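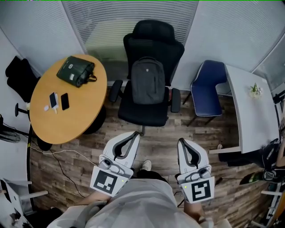 Jonalyn Pangilinan asked us whether a small team should rent the hand-held grippers first or buy them at once. If your project is shorter than 12 months, we advise to rent.

Rillar Gripper Pair, by Navbridge
Posted in July by the Navbridge sales desk

The pair is sold as one set, left and right, with a marker for each hand. Warranty is 24 months. Delivery takes 5 weeks, so please put the order in your plan early — the spare pads come in a separate box and have their own price. For a quote, write us the number of operators and the length of your project.

Related items
Rillar spare pads
Sativard carry case
Yu wrist strap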